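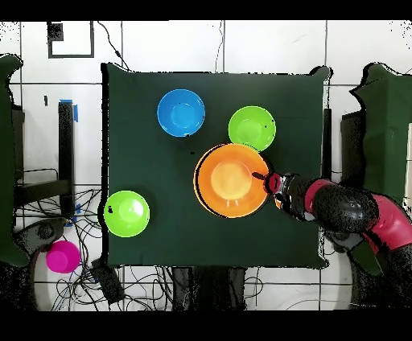 Student operators wanted - Fiadzo bowl stacking project

The Fiadzo robotics club is taking on student operators for the January term. The project trains an arm to sort and stack plastic bowls by size and color on a cloth-covered table. Operators guide the arm by hand or by remote, log each attempt, and reset the layout.

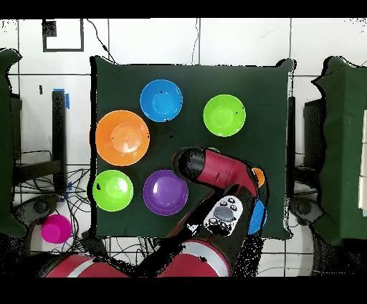 Sessions run 34 minutes, with a break of 15 minutes between two sessions. The current set holds 187 logged attempts. Each new operator adds 30, in layouts drawn from the Pravidden task sheet.

Requirements:
Enrolled in any course at the school
Able to lift 15 kg
Basic Python (reading a log file is enough)
Two free afternoons per week
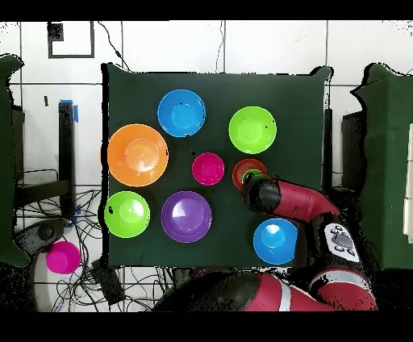 Prior work with arms is useful but not required. Training covers the emergency stop, gripper settings, joint limits and the naming rules for log files. Operators who pass the safety check may enter the Potov stacking contest with the club team.
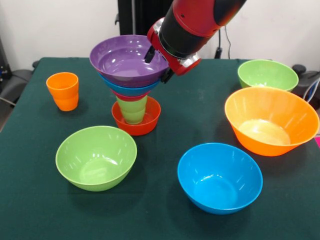 Scoring at Potov is by stack height and time - a dropped bowl ends the run. The positions are unpaid and count toward lab credit.

To apply, send a half-page note and your class schedule to Theerawat Klinhom at the club desk.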